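Ticket opened by Tatiana Kadlec, 2024-04-25
Status: waiting on supplier
Subject: Big white bin rocks on the table

Hi Dennis, me again about the Urness bins. The big one won't sit still on the wooden table — push down on one corner and the opposite one lifts by 2 mm. I've tried turning it round, wiping underneath and swapping it with the one from Ellwood, and that one sits perfectly flat, so I don't think it's the table.

Jhun reckons it got warped in the store cupboard back in February, with all those boxes piled on top. Could be!

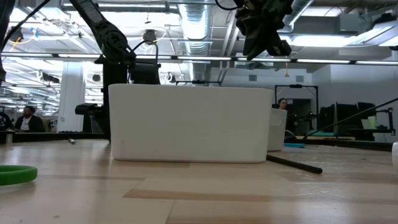

I've left it out for now and I'm only putting light bits in it. Could you ask Tudside whether they'd swap just the one, or do we have to send the pair back? The smaller one is fine and I'd like to hang on to it if I can. I'm in until 10 tomorrow if you want to come and have a prod at it yourself.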